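The Last Ferry to Tromen

The ferry to Tromen left at 6:10 every evening, and on Thursday she missed it. She sat down on the bench outside the ticket office with her bag between her feet. The next boat was in the morning.

Her father had painted signs in Grestow until his hands quit. He had left her the shop, the debts and 3 keys, and only two of them opened anything. 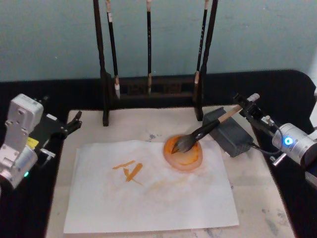

At eight the man from the ticket office came out to lock up. He asked if she had somewhere to go. She said she had a key.

"To what?"

"I don't know yet."

He looked at it under the lamp and said it was for the lockers at the old Renaud pier. They had not been used in years, but the doors were still on.

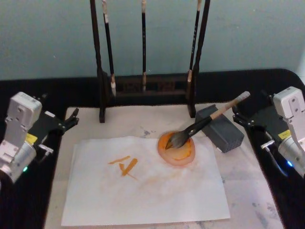
Grestow Evening Writers' Club, Short Fiction Page

She walked out there in the dark. Locker 60 opened on the second try. Inside was a ferry ticket to Tromen, one way, never punched, and a sandwich tin with roughly a thousand dollars in it.

She put the tin in her bag and left the ticket where it was. Then she walked back to the bench and waited for the boat.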